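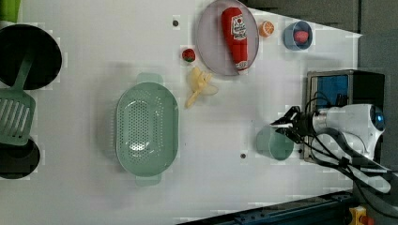

Stendard Early Learning Center
Play Kitchen Inspection, Room 2
Date: Mon 18 August
Inspected by: Morag Forsyth
Reviewed by: Mhairi Innes

Plates and bowls free of chips and cracks: Pass
Comment: Rim of the round plate checked by hand. Light blue bowl also checked.

Colander, perforations clear, both handles sound: Pass
Comment: Wash with a bottle brush. Wiping does not clean the holes.

Frying pan, handle secure: Recheck
Comment: Slight movement at the handle. Keep out of use until A. Skinner has tightened it.

Slotted spatula, no rough edges: Pass

Toy fruit, no splits or small parts coming away: Pass
Comment: Flaps of the banana peel were pulled firmly and held. Strawberry top is secure. Discard either item if this changes.

Plush ketchup bottle, seams closed: Pass
Comment: Label is still attached on all sides. Launder monthly; last laundered in February according to the log. Overdue.

Tabletop cleaned with approved product: Pass

Storage bins labeled and lidded: Fail
Comment: One lid missing. Replacement requested from Holimura, item 284.

Follow-up due within 30 days. Return signed copy to the office.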